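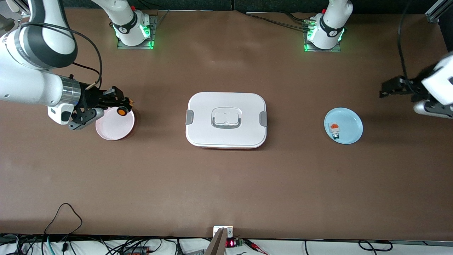 Who do I apply to for consent to take water from a river in the Nindcombe catchment?

The application goes to the catchment authority, at its Treltlow office. You need a licence if you take more than 600 litres a day from the main channel. Side streams above Belmonte weir come under the same rules. Send a map with the intake point marked and the pump rating.
Florante Espiritu

I did mine in February. Form 814, two copies, and they sent it back over a missing grid reference. Ring first. The licensing desk is only staffed on Wednesday mornings.
Benjie Layug

One addition to Florante's post. A licence gives you a right to take water and nothing else. It does not give you access over someone else's bank, so get the landowner's agreement in writing. Objections can be lodged for 29 days after the notice goes up, and the river trust on the Lader has objected to most summer abstractions. If low flow conditions are attached, you must stop pumping when the gauge falls below the stated level.
Rosalinda Sebastian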